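Talk notes – setting up a small booth in a big hall
Flommont meetup, Nov 27, 2021

Start with the slide of the empty floor plan. Let people look at it before talking.

Hello! I love exhibition halls. I love them before the doors open, with the tape still going down and the lights half on. Tonight is about the stuff visitors never notice, and I could go on for hours, so please wave at me at the 2 minute mark.

First story: Vidmar, in July. We had the corner spot next to Ollilex and a plan drawn for a booth nine feet deep. The real one was shallower. Everything had to shift, and the back cloth ended up hanging at an angle. (Pause – somebody always groans.) It looked great! We kept it that way for the next two shows.

Cloth. Go heavy, go black, bring more clips than you packed last time. Pass the sample around now.

Cables. Tape them the minute they go down. Walk the booth with a full coffee and you will find every loose one.

Light. Look up when you arrive! Those long rows of white tubes are brutal on anything pale, and pale inflatables just wash out. Warm colors hold up much better. Mention the Pasow lamp kit, some 400 dollars, still going strong.

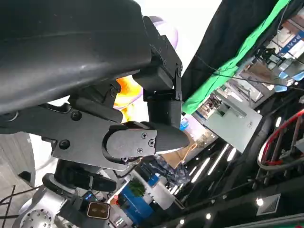

Ollilex wrote afterward that they would trade all the fancy lighting for a decent place to sit, and that visitors stay longer at any booth with a couple of chairs out front. They also said white walls show every scuff by lunchtime, so bring a cloth and a spray bottle.

I agree on the chairs. Ask for a show of hands – who has stood through a full day on concrete?

Then teardown. Label the poles going in, same tape color per side. Fold cloth with two people. Skip the packing list slide if we're running late, go straight to questions.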